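Skernska, Tirnenbridge – Pictures from the sorting room

We are a small firm which buys used toy bricks by weight, cleans them, sorts them and sells them again. There are 18 of us. Until last year all the sorting was made by hand, at long tables, and many of our customers still think of us in this way when they telephone. In March we started the Paver project, which is our name for putting a robot arm at one of the tables. We have been asked quite often how it looks and what the people do now, so I have put the pictures on this page with some words to each.

I work in the sorting room myself, four years now, and I write from my own side of the table. The office may see some of it differently.
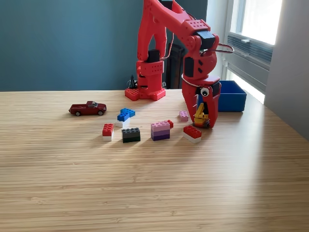 Sorting room / Picking

The arm takes one piece at a time and it is slow. A practised sorter is much faster with two hands, and for the first weeks we all found it hard to watch. One wants to reach in and do it for him. (We say "him". It began with the eye on the gripper and by now also the office says it.)

The odd pieces are the difficult ones. A normal brick has straight sides and the fingers can close on it from almost any direction, but a thin or bent piece like the yellow one he is holding must be gripped in a good place. When we prepare a table for Paver we always mix such pieces with ordinary bricks and with one toy car, as our deliveries are also mixed. People send us what was in the bottom of the toy chest. Before, I would throw the cars over my shoulder into a crate without thinking. Now I have to be able to explain what is a car and what is a brick, and in which order I would take them, and I was surprised how long I needed to find the words.

What has changed in the shifts

In the old arrangement each sorter stood at the table for the whole shift with two breaks. Now we change places every 48 minutes. One person sits with the arm, and the others clean, check, weigh and pack. The number 48 came from the shift plan and has no deeper meaning, it only divides the morning in a way that suits the dryer.

My wrists are better, this I can say plainly. I had trouble with the right one for two winters. The colleagues who packed before and now must also learn the screen are less happy, and I understand them. They did not ask for it. The training was first planned for a single afternoon and this was too short, so it was given again in smaller groups, with more time for trying things. No one has lost the job. Two evening places were not filled again when people left, and it would be wrong to leave this out of the page.

The pay for the place beside the arm is the same as for the table. Some of us think it should be more, because one is responsible for stopping him. The discussion is open.
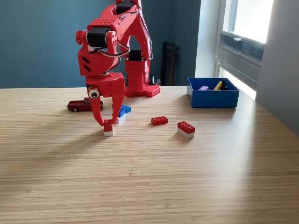

Checking is still done by people, and I think it will stay so for a long time. At the end of each round somebody takes the box and goes through it piece by piece for bite marks, glue and old paint. This is also the moment when the colours are separated. Paver does not sort by colour yet, so a box can hold for example a lilac brick next to something yellow and something black, as the blue one in the corner does, and we divide them on the checking table. The bricks that are stuck together, such as the red on white ones, are left in one piece until then. I like this part of the work the best. It is quiet and you have the pieces in your hand.

We have a target of 80 boxes in a week for all tables together. In a good week the hand tables alone come to 64, so the arm does not have to bring very much, and when he stands still for a day we manage also. I mention it for those who wrote to us that everything here is now done by machines.

A practical note for visitors

School groups can see the sorting room in the mornings, after half past nine. Please come through the yard at Gruber, the paint shop next door – the front entrance is for deliveries only. Long hair should be tied back, and bags stay in the cloakroom. The table by the window can be looked at from the yellow line. You may ask the person sitting there anything you want, but please wait until the arm has stopped.

Used bricks can be brought to the same door. Washed or unwashed, both are fine, only please no batteries in the bag.

More pictures will be added when the second table is ready.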